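Folding laundry

Folding laundry is the household task of turning clean clothes and linens into flat, stackable shapes for storage. It comes after washing and drying and before putting away, and it covers everything from handkerchiefs to fitted sheets (a subject large enough to fill books of its own!). The work is done on beds, tables, ironing boards and, very often, on whatever seat is nearest to the television.

Surfaces

A good folding surface is flat, clean and bigger than the largest piece to be folded. Tables are the classic choice because they keep the back straight. Upholstered seats are lower and softer, but woven fabric has a wonderful advantage over polished wood – it grips. Slippery sports clothes stay where they are put, and a half-finished fold doesn't slide open while the next piece is being picked out of the pile. A plain gray or beige seat also makes bright clothes easy to see.

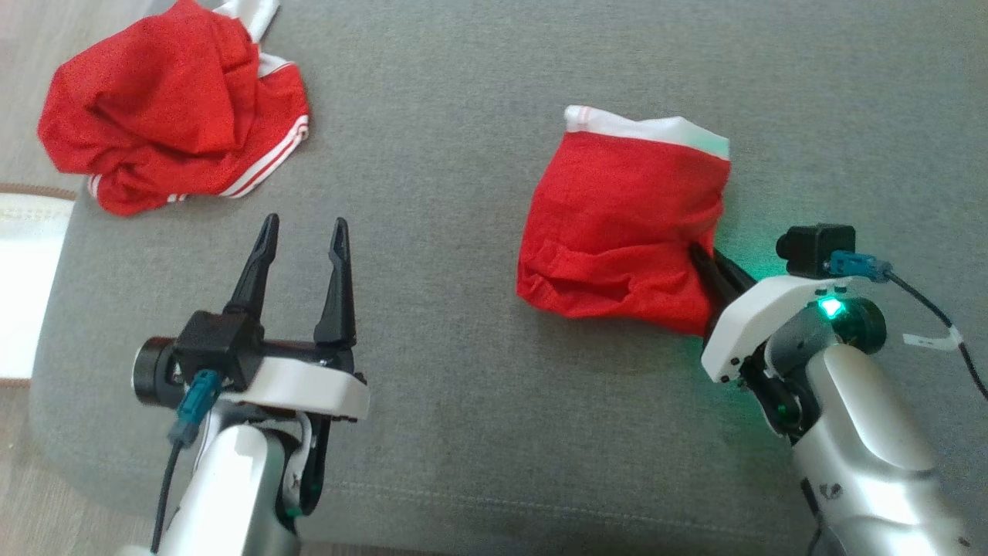 Lightweight shorts are among the trickiest small items. The elastic waistband pulls the fabric into gathers, the legs flare, and many sports fabrics spring back as soon as they are let go. Most folders start by giving the garment a quick shake and laying it face down with the waistband at the top. One leg is brought over the other, the pointed part of the seat is tucked in to make a straight side, and the result is folded in half or in thirds from the hem upward. Side stripes and contrasting hems are a real help here, as they show at a glance whether the two legs are lined up.

Styles of folding

Flat folding produces wide, thin pieces that are stacked one on top of another. It suits shelves and is the older habit in most homes. File folding makes smaller, stiffer packets that stand on edge in a drawer, so every piece can be seen from above. Rolling is popular with travelers and works beautifully for shorts, T-shirts and swimwear, though it does little for anything with a collar.

The writer Lungile Tshabalala, in her cheerful household guide The Wolholm Drawer, sorts garments by how well they "remember" a fold. Cotton remembers well, knits fairly well, and shiny sportswear hardly at all. She recommends folding the forgetful pieces last and placing them on top of the stack, where nothing rests on them and slides.

Sorting before folding

Many people sort first, by owner, by room or by type of garment. Others pull pieces out as they come and build several small stacks side by side. Color is a popular shortcut in families with team uniforms – all the red in one place, all the white in another – and it makes missing pieces much easier to spot. 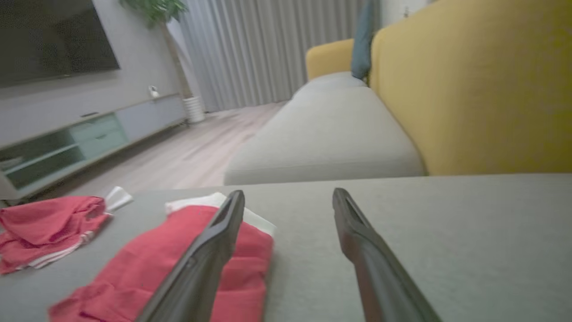

Red garments with white details on a light gray seat, with a mustard-yellow sofa behind.

Folding in the living room

Moving the job out of the laundry room has a lot going for it. There is space to spread out, there is company, and a long basketful passes quickly during a film. An ottoman or a wide seat cushion can hold the unfolded pile at one end and the finished stacks at the other. Stacks on soft seats should be kept low, as they lean and topple sooner than they would on a table.

See also: Ironing; Clothes drying; Drawer organization; Linen closet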